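Course 602: Industrial Identification and Inspection
Unit 4 Handout: Choosing and Placing Code Readers on a Packing Line

Purpose of this unit

Students completing Unit 4 should be able to read a line drawing, identify the points at which an item must be identified, and recommend a reader type for each point. The written assignment at the end of the handout is due before the August laboratory session. Students should bring a printed copy of the Druvness line drawing to class.

4.1 Terms used in this unit

Read rate: the share of items presented to a reader that return a valid code. It is stated as a percentage over a named period or a named number of items.

No-read: an item that passes the reader without returning any code. A no-read is recorded separately from a misread, in which a code is returned but is wrong.

Quiet zone: the blank margin required on either side of a linear code. Most label faults seen in student projects are quiet zone faults.

Depth of field: the range of distances within which a reader can resolve the code. It depends on the lens, the aperture and the size of the smallest bar or cell.

4.2 Laser scanners and image-based readers

A laser scanner sweeps a beam across the code and measures the light that returns. It is well suited to linear codes of good print quality. It cannot read two-dimensional codes, and its performance falls when bars are scratched or partly missing.

An image-based reader captures the whole code at once and decodes it in software. It reads linear and two-dimensional codes in any orientation, and the stored picture of a failed read can be examined later. Lighting must be planned with care, particularly on film wrap and bare metal.
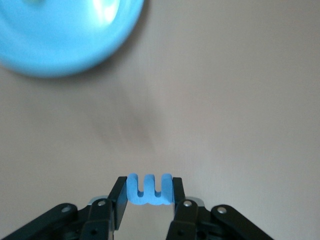 The choice between the two types should be made from the worst label expected on the line. A reader selected on the basis of fresh labels from the printer will often disappoint once cartons have traveled through a warehouse.

4.3 Case: the Plollatside packing hall

The Plollatside hall handles 2000 cartons per hour on a single main conveyor. Cartons arrive from two feeder lines and are sorted to 26 chutes. The operator, Vultberg, originally placed one laser scanner above the conveyor after the merge. Labels on the side of a carton were missed, and those cartons went to a manual station.

The revised layout has three image-based readers, one above the belt and one at each side. Read results are combined before the first chute. Students should note the following points when studying the drawing:

The readers are mounted upstream of the sorter at a distance that leaves time for the result to reach the controller.

The side readers are tilted slightly to reduce glare from tape.

The trigger sensor is fixed to the conveyor frame and does not share a bracket with any reader.

4.4 Commissioning

Commissioning is carried out in two stages. In the first, a test set of 60 cartons with known codes is run at full belt speed, and every result is compared with the list. In the second, normal production is observed for a full shift and all no-read pictures are saved. Each saved picture is then assigned to one cause: print, placement, damage, lighting or timing.

Settings should be changed one at a time. A change to exposure and a change to trigger delay made together cannot be judged separately.

4.5 Assignment

Using the Druvness drawing, mark each identification point and state the reader type proposed. Give the expected depth of field at each point and show your working. Answers should not exceed two pages, excluding the drawing.

Reading: Grabowska course reader, chapters 5 and 6.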